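Bulora Hand-Held Gripper Kit

Product no. 3454
In stock. Ships from the Bandulden warehouse.

Overview

The Bulora is a gripper you carry in your hand. A camera on the tool records the jaws and whatever is between and in front of them while a person does an ordinary task: picking, sorting, packing, putting away. The recordings are used as examples for training a manipulation policy. No robot arm is needed at the collection site, so the work can be done in homes, shops and storerooms.

The kit is sold to labs and companies that collect their own data. It comes assembled. A new operator can usually record usable episodes on the first day.

What is in the kit

Gripper body with trigger handle
Camera mount, fixed position
2 black articulated jaws with blue ridged pads
Spare pad set
Charging cable
Carrying case
Printed operator guide

The camera is sold separately. See the Lerko page for supported models.

Jaws and pads

The jaws are driven by linkages, so the pads stay close to parallel as they close. Cutouts in the outer arms keep the weight down. The pads are soft enough to hold thin plastic film and sealed packets without tearing them. They wear with use and should be changed when the ridges are no longer sharp to the touch. Pads push on and need no tools or glue.

Recording

Each squeeze of the trigger is logged with the video. Episodes start and stop with the button under the thumb. We recommend keeping episodes under 30 seconds for single pick tasks. Internal storage holds 400 episodes of that length. Files are copied off by cable and open directly in Lencho, our review software, where they can be trimmed, labeled and rejected. Lencho is free for kit owners.

Choosing objects and places

Flexible packaging is where many policies fail, and it is worth recording a lot of it. Clear bags, tissue packs and long sealed packets change shape when squeezed, and the printed film reflects light. Put several kinds in one tray and let them overlap. Use patterned tablecloths as well as plain ones, and leave the furniture where it is.
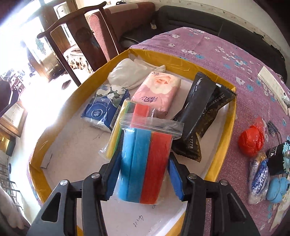

Vary the starting position between episodes. Turn the tray, move it nearer or farther away, and change the order in which items are picked. Operators tend to settle into one approach angle after a while, so the guide includes a short list of approaches to rotate through.

Bright windows and open doors can stay in view as long as the jaws are well exposed. Check the first episode in Lencho before recording the rest of the set.

Service and returns

Unused kits can be returned in the original case. Jaws and linkages can be replaced by the owner; the trigger unit must come back to us. Replacement jaws made before May do not fit the current body, so please give the product number when ordering.

Orders and quotes: Freya Ellwood
Technical questions and operator training: Haris Bhutto

Page updated Saturday, October 19, 2024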